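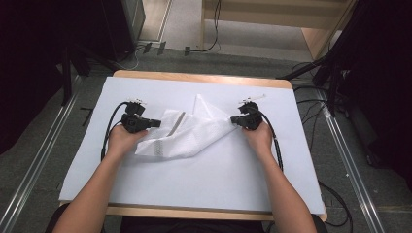 Report on the visit to Kaltidetti, Hosten site
Prepared for the Equipment Planning Group, Jerkard
5/14/21

The purpose of the visit was to inform the second stage of our equipment budget, under which Jerkard expects to set up its own stations for recording cloth handling by hand-held gripper. Members of the group were received at the Hosten site in the morning and were shown the recording room, the stores and the repair bench.

Recording room

The station is simpler than our draft specification had assumed. The operator stands at a wooden table with a pale board laid over the top and works with a gripper in each hand. Each gripper is cabled and carries a small white fitting on its upper side. Metal rails run along the carpet on both sides of the table, and the stands are kept behind and to either side.
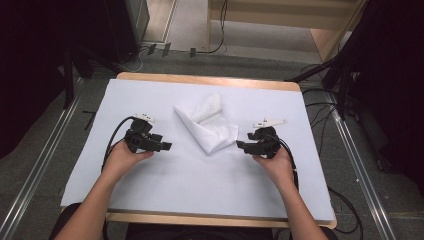
Folded cloth on the work board, with a gripper held at either side.

Our hosts advised that the table and board be costed as ordinary furniture. Their own board is replaced every 90 days, and they buy white cloths in packs of 60. Neither item appears in our present estimate.

Cabling was discussed at some length. The group noted the amount of loose cable on the floor near the stands, and recommends that floor covers be priced for each station from the outset. Longer gripper leads should be ordered at the same time, as the supplier, Garg, makes a separate delivery charge on later orders.

Costs and delivery

Garg has quoted 3314 pounds for one pair of grippers with leads and fittings. Delivery is put at 14 weeks. Spare jaws are not included, and Kaltidetti holds two sets for every pair in use. The group considers this a sensible level for Jerkard to adopt in the first year.

No figure was available for the stands or the rails, which were bought under an earlier contract. A separate quotation will be needed - preferably from two suppliers.

Points for the revised budget

Boards and cloths to be entered as a yearly running cost.
Spare jaws to be ordered with the first pair.
Floor covers to be added to the room costs.
Floor space to be measured again with the stands and rails included, as the draft plan allows for the table only.

The revised figures will be circulated before the end of May. The group thanks the staff at Hosten for their time and for the use of their purchase records.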